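The night Kettle let go

I've been promising a proper write-up of our January disaster for ages, and now that the bruised feelings have healed, I can finally enjoy telling it!

Quick catch-up for new readers: Kettle is our two-armed assembly rig (it hisses at start-up, hence the name), and the task we've been teaching it is a peg-and-plate board. Little blue parts, white plates, white holders. Reece Dunmore drew up the board and I look after the hands, and between us we'd reached 3,923 logged grasps without anything worse than a dropped peg.

Then, at ten to seven in the evening, the left hand had a peg halfway into its hole and simply pushed. And kept pushing. The force limit should have stopped it at 34 newtons. I heard a creak, looked up, and saw the whole wrist leaning into the board like somebody trying to shut a suitcase. I hit the stop button and the peg pinged off past my ear.

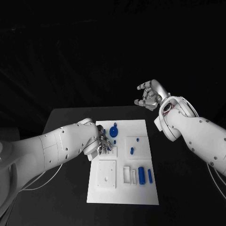 Page last changed: January, 16:40

Finding the cause was the fun part, if you're my sort of person. We spent the first evening blaming the force sensor, which was perfectly innocent. Then Joanne Mapplebeck came over, read the logs with a biscuit in one hand, and asked why the limit was being checked every 200 milliseconds when the arm was getting new commands every 10. Oh dear. I'd slowed the check down months ago to quieten a noisy log file and never put it back.

That wasn't all, though. The value was also being smoothed, so by the time the limit tripped the real load had gone well past 130 newtons. Two small bits of laziness, both mine, stacked on top of each other.

So the check now runs on every command, using the raw value, and the smoothed one is only for the graphs. Reece has added a second limit in the arm controller itself, which I can't fiddle with from my script (very wise). We've also moved the stop button to where either of us can reach it sitting down, and safety glasses go on before the power does.

I jammed a spare peg in on purpose to try it all out, and the hand stopped and backed off so politely that I cheered. The big blue cylinder is next!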